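July
by Lurkgate Night Writers

SLACK WATER

Phone at quarter to midnight. 2345 on the screen in that green. I had one boot on already, don't ask me why, I'd been sat on the bed with one boot on for an hour.

"Yule's stopped," said the day man. He was meant to be home. He was never home.

"Stopped how?"

"Stopped stopped."

Yule is the fourth machine. Was. Is. Four of them out in the channel off Lurkgate, on their legs on the bottom, turning one way when the tide comes in and the other way when it goes out. The first three have numbers. Yule got a name on account of being lowered in at Christmas in a flat calm, with the crane crew in paper hats, and after that you couldn't call it Number Four without somebody putting you right.

Down the hill, then. Coat over pyjama top. The gate code, wrong, the gate code again. Gorse smell. No moon at all and the water making the noise it makes in the last hour of the ebb, like a lorry that never gets any nearer.

The control room is a shed. Aleo calls it the Operations Suite on the letterhead but it's a shed, with a heater and two chairs and the big screen on the wall, and the day man was in the good chair with his bad knee up on the other one. He moved the knee. I sat down. It was warm from his foot.

Fault 3022, said the screen.

"What's 3022?"

"Look it up."

"You've looked it up."

"I've looked it up," he said. "It's not in the book."

The book is a ring binder. Cerier sent it with the gearboxes, and it goes up to 3021 and then there's a page about recycling. He showed me. He turned the page over and showed me the back, which was blank, and then he held it up to the lamp, as if.

One, Two and Three were all fine. Putting out 285 kilowatts apiece, steady as you like, you could have set a table on them. Yule, nought. Not a brake fault, not a blade fault, nothing hot. Just sat there on the sea bed with six knots going past its nose and not bothering.

"Have you rung it in?"

"Rang Aleo. Got the message. Rang Cerier, got music." He put the phone on the desk so I could hear. Pan pipes. "Been on forty minutes, that."
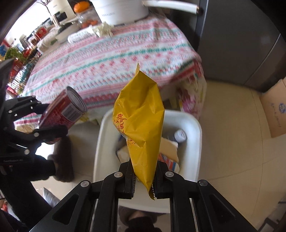

The rule with a stopped machine is you don't touch it till slack water. That's painted on the wall. Somebody before my time painted it, by hand, with the T of TILL squeezed in after. So you wait. At slack the channel goes still for a bit and you can send the restart, and the blades have nothing shoving at them and they can find their own way round, and then the flood comes in and picks them up. If you send it early you strip something. There'd been a stripping, at the old site, and the day man had been there and would not say more than "the noise". So we waited, and he got his supper out. A yellow bag, crumpled half to death, the top twisted over, red Chinese writing all down one side of it, and a dark red can that he stood next to the mouse. His daughter's at college in the city and posts him things. He couldn't read a word of it. He said that was the best part, you didnt know what you were against.

"What's it say?" I said.

"Says leave it for the day man."

Quarter past. Half past. The pan pipes went round again.

I went outside to look, which is stupid, there's nothing to look at. It's all underneath. There's one yellow buoy with a light on and that's the whole power station as far as anyone on the cliff path is concerned. Visitors come up and ask where it is. You point at the water and they look at the water and you can see them deciding you're having them on. My mum lived in Lurkgate her whole life and went to the opening and ate the cake and still said to me, the winter she was ill, "But where is it, love?"

She'd liked Yule, mind. Liked that it had a name. When she was in the front room in the bed they lent us, she had me put the feed up on the old tablet, just the four little bars going up and down, and she'd watch it like the snooker. Bars drop off at slack. All four of them down to nothing, four times a day. The first time it did it she got in a right state. I said it's only the tide, Mum. It's only turning. She didn't like it though. She'd take hold of the blanket and wait for them to come back up, and when they did she'd say, "There's Yule," always Yule, it was always a touch behind the others. Bearing, probably. A bit stiff.

I'd not had the feed up at home since.

Back in. The day man had his glasses on top of his head and was looking for his glasses.

"Flow's dropping," he said. "Two knots."

"On your head."

"What?"

"Glasses."

One and a half. One. On the screen the other three bars started coming down, all together, very polite. I pulled the keyboard over. The restart is nothing, by the way. People think there'll be a lever. It's a box and you type YES in it, and then it asks if you are sure, and you type YES again.

"Your shout," he said.

"You're senior."

"I'm off shift. I went home at six. Ask anyone." He picked up the phone with the pan pipes and looked at it and put it in the drawer and shut the drawer. You could still hear them.

Half a knot.

Nought.

Everything on the screen flat. All four. I'd seen it, what, thousands of times, and my hands were doing something I didn't like, so I put them between my knees for a second. The heater ticked. Outside the lorry noise had gone. You don't notice it until it goes and then it's like someone's walked out of the room.

"It only holds a few minutes," he said. Quite gently, for him.

"I know how long it holds."

YES.

Are you sure.

YES.

And nothing, of course, the thing goes off down a mile and a bit of cable and has a think. The fault stayed up. 3022. I wondered who at Cerier had typed that number in and what they'd meant by it, some lad at a desk on a wet afternoon, meaning to come back and do the page. Then the fault was gone. No beep. There one second and then just the grey where it had been.

"That's cleared," he said.

"Doesn't mean it'll go."

"No."

Flood started. You see it on the flow meter first, a tenth, two tenths, and it's the other direction now so it comes up in blue. Number One woke up. Then Three, then Two. Little slivers. The day man leaned in till his nose was practically on the glass and I could smell his supper. He'd stopped chewing.

Half a knot. One. The three bars climbing and a gap on the end.

"Give it a minute," he said.

I wasn't going to say anything. I had my hand flat on the desk, on the edge of his ring binder, and I had hold of a bit of it, the cover, bunched up. One and a quarter. One and a half and he breathed out through his nose and reached for the drawer, for the phone, to start again with the pipes and the message and the boat and the divers and whatever week that would turn into.

Bottom of the screen. A line. You'd have thought it was dust.

He wiped it with his sleeve. It was still there, and it was thicker.

"There's Yule," I said.

He didn't ask. He went and put the kettle on, on the bad knee, and shouted from the sink did I want the last of the bag or not, becuase he wasn't carrying it home.

Contact the editor | All stories copyright their authors | Back to top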